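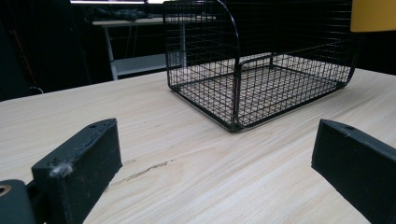 手持示教夹爪录下来的轨迹在接近段频繁丢定位，工单由 Wullgate 采集组提交，优先级中。问题集中在"把杯子放进网篮"这个任务上，其他任务用同一只夹爪录制，没有报过类似情况。操作员把两指张开，从网篮敞开的一侧靠近，篮子是黑色细铁丝方格网，透过篮底能直接看到桌面木纹。提交人怀疑网格重复纹理造成特征点误匹配，请 Lendetel 支持组确认。

**状态：** 处理中
**登记日期：** 2025年7月22日
**影响范围：** 本批录制 300 条，其中 39 条被质检脚本标为"位姿跳变"

### 现象

- 跳变多出现在夹爪进入网篮前后，单条录制里一般只跳一次。
- 跳变之后轨迹继续输出，不报错，但整体偏了一截。
- 回放时机械臂会在篮沿外侧停住，触发碰撞保护。
- 夹爪开合度数据正常，与视频时间对得上。

### 已做的检查

1. 重新标定相机内参，重投影误差在允许范围内。
2. 换了一根数据线，问题仍在。
3. 用同一套设备录"推方块"任务，未复现。
4. 关闭补光后重录，跳变变多。补光已恢复。
5. 对照惯导数据，跳变时刻没有对应的加速度，可以排除操作员手抖。

### 支持组回复（一）

日志已看。跳变前，跟踪到的特征点大部分落在网格上，桌面上的点很少。网格交叉点彼此太像，移动一格之后算法会认错，这和提交人的判断一致。建议先做两件事：

- 录制前增加建图步骤，拿着夹爪绕桌面慢走一圈，60 秒，篮子先不放。
- 桌面四周贴定位标签，不要贴在篮子上。

标签可以用 Milstead 现场那一版的打印文件，尺寸不要改。

### 采集组补充

按上述步骤重录 14 条，接近段没有再出现跳变。但有两条在放置段仍然偏移，时间点都在杯子已经进篮、夹爪还没松开的时候。附对应阶段的画面。 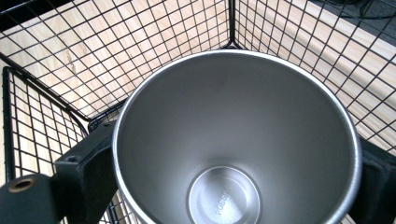

放置段的原因与接近段不完全一样。支持组逐帧看了这两条录制，问题出在视野被占用，能用的静止背景太少。夹爪夹在靠近杯口的位置，不锈钢杯占掉画面中间和下方一大片，内壁和杯底都有反光，后面又几乎全是网格。杯子跟着夹爪一起走，在相机里基本不动，算法如果把杯沿上的点当成环境点，就会认为夹爪停住了，位姿随之偏掉。

### 支持组回复（二）

处理办法如下：

- 在配置里打开 `gripper_mask`，遮罩范围除两指外再加上杯口区域。
- 放置段提高惯导权重，松爪后恢复默认值。
- 操作员下放速度放慢，松爪前停一下再张开。
- 夹持高度先不改，改了会影响已有数据的一致性。

遮罩文件按杯型区分，换杯子需要重新生成。Thongdee 项目用的遮罩不适用于这里，请勿直接拷贝。

### 待办

- [x] 更新录制前检查表，加入建图步骤
- [x] 贴定位标签
- [ ] 用新遮罩重算两条偏移录制
- [ ] 被标记的旧录制全部离线重算，仍有跳变的剔除
- [ ] 重算后的轨迹在机械臂上低速回放，确认不再停在篮沿外侧

离线重算排在 8 月的第一批任务里，完成前旧录制不要进训练集。工单保持打开，回放结果由采集组填写在本页。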